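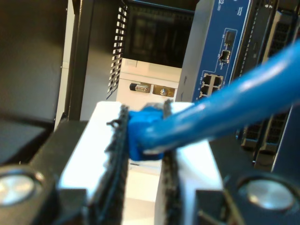

Clyde Achterberg put the case against this build more briefly than we can: a person plugs in a network cable without looking, so why spend a winter of evenings teaching two arms to do it? We take the objection seriously, and this section doesn't fully answer it.

4.2 Cable insertion in a home setup

The Skakham build went together in a shared workshop and was then moved to a private house, where we ran the cable task. Published results on plug insertion mostly come from fixed benches with bright, even light. We doubted they would carry over to a wood floor and a small rack, and we still do.
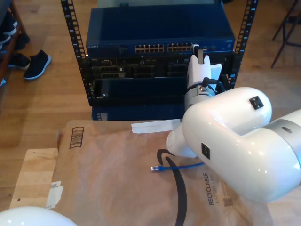

Figure 6a. Gripper raised to the right-hand bank of ports on the switch.

Frauke Ruppert wrote the approach routine, which splits the task into pick, carry, align and push. We logged 400 attempts over 2 weeks, all in the evening. An early count looked good until we found that the script scored a try as a success when the fingers opened, whether or not the plug had seated. We threw those numbers out. Anyone reading similar claims from other home builds should ask how success was scored - we got it wrong ourselves, and it was flattering.

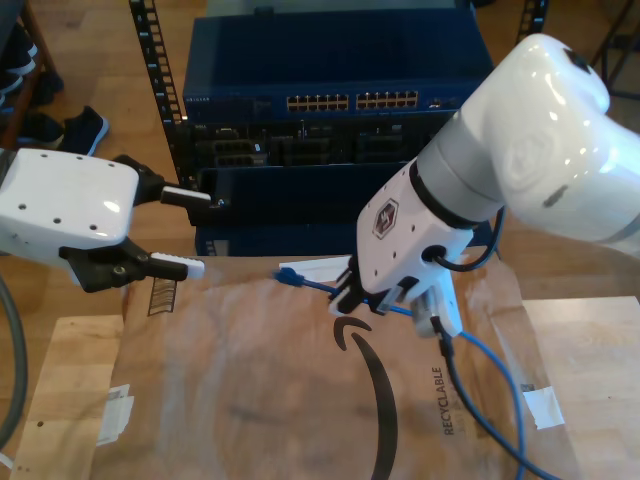 Figure 6b. Blue cable held by its plug end over a flattened mailer, second gripper open at left.

Picking is the part we trust most. Carrying is slow but dull. Alignment is where our doubts sit, as a small twist of the plug in the fingers is enough to spoil the push, and the planner has no good estimate of that twist.

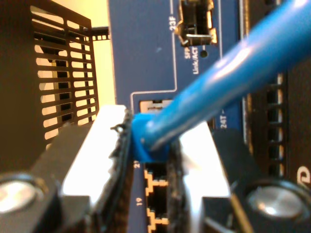
Adding a wrist view helped in the Pilton version of the code, though by less than we had hoped, and we can't rule out that the operators simply got better at setting up each trial. Around 100 of the logged attempts had to be dropped for missing data. What is left supports a modest claim about one switch and one type of cable.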